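Control interno > Operaciones y back office > Listas de revisión

REVISIÓN DE CIERRE MENSUAL, ADMINISTRACIÓN DE FONDOS
Oficina Orellana. Cierre de abril. Con comentarios.

Última actualización: abril, 18:40

Marcar OK / NO / PEND. Comentario corto, y si es PEND poner quién lo cierra (puesto, sin nombres). Lo que quede en NO bloquea el envío del valor liquidativo a los partícipes.

1. Conciliación bancaria
1.1 Extractos de todas las cuentas descargados y archivados: OK.
1.2 Saldo de tesorería contra custodio: NO. Fondo Skirkholm, diferencia de 1750 euros. Parece comisión de custodia cargada dos veces, pedido el detalle al banco. No regularizar hasta tener respuesta por escrito.
1.3 Partidas abiertas de más de 30 días: PEND. Quedan dos, las mismas que en marzo. Ya toca escalarlas. Responsable: jefatura de contabilidad.
1.4 Divisas, tipo de cambio de cierre de la fuente aprobada: OK. Ojo, en Nima habían cogido el tipo de las 15:00 y no el de las 16:00. Corregido antes de valorar.

2. Valoración de cartera
2.1 Precios cargados y contrastados con segunda fuente: OK. 333 posiciones, ninguna sin precio.
2.2 Precios sin movimiento en cinco sesiones: OK con comentario. Salen tres bonos poco líquidos. Justificación adjunta, pero es copia de la del mes pasado con la fecha cambiada. Hacerla de nuevo.
2.3 Cupones y dividendos devengados: OK.
2.4 Operaciones societarias: PEND. El split de una posición de Groveo Renta está metido en el sistema pero no en la hoja de control. Cuadrar las dos antes de mañana a las 12:00.

3. Suscripciones y reembolsos
3.1 Órdenes recibidas antes de la hora de corte (14:00): OK. 214 órdenes, todas con sello de entrada.
3.2 Órdenes fuera de hora pasadas al siguiente valor liquidativo: OK.
3.3 Doble firma en reembolsos: NO. Faltan firmas en dos hojas de Skirkholm. El dinero ya salió. Abrir incidencia, firma posterior NO vale como subsanación, hay que explicarlo.
3.4 Cuenta de destino verificada por rellamada al telefono de la ficha: OK. Muestra de 21, sin excepciones.

4. Prevención de blanqueo
4.1 Expedientes de alta completos: PEND. Un inversor de Nima con documento caducado. Cuenta bloqueada para nuevas suscripciones, reembolsos a consultar con cumplimiento.
4.2 Titular real identificado en personas jurídicas: OK.
4.3 Alertas del mes cerradas con motivo: OK con comentario. "Revisado" no es un motivo. Poner qué se miró.

5. Puesto de trabajo y archivo físico
5.1 Mesas limpias al terminar la jornada: OK con comentario. Mejor que en marzo. Una libreta con apuntes de clientes al lado de la impresora, retirada.
5.2 Armario de contratos cerrado con llave, llave en la caja: OK.
5.3 Papel para destruir en contenedor cerrado: PEND. Uno de la segunda planta no ecnaja bien la tapa. Pedido el cambio.
5.4 Material de oficina fuera de la zona de archivo: OK.

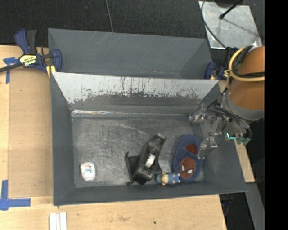

6. Accesos y sistemas
6.1 Bajas de usuarios tramitadas el mismo día: NO. Una baja con acceso activo al módulo de pagos cuatro días después. Sin actividad en el registro, pero va a incidencia igual.
6.2 Segregación entre quien prepara y quien libera el pago: OK.
6.3 Copia de seguridad restaurada en pruebas: PEND. La prueba se lanzó, falta el informe de sistemas.
6.4 Hojas de cálculo críticas con clave y control de versión: OK con comentario. La de comisiones de gestión sigue llamándose "final_v2_buena". Renombrar.

7. Informes
7.1 Cálculo de comisión de gestión recalculado aparte: OK.
7.2 Borrador al depositario: PEND, depende del 1.2.
7.3 Envío a partícipes: bloqueado por 1.2, 3.3 y 6.1.

Pendiente para la próxima: traer cerradas las partidas del 1.3 y la incidencia de firmas. Falta también pasar a limpio el 2.2. Los PEND se repasan mañana a las 9:30, cada responsable con su justificante impreso o en la carpeta común, no por correo.

Contacto: Control interno, oficina Orellana | Uso interno | Volver arriba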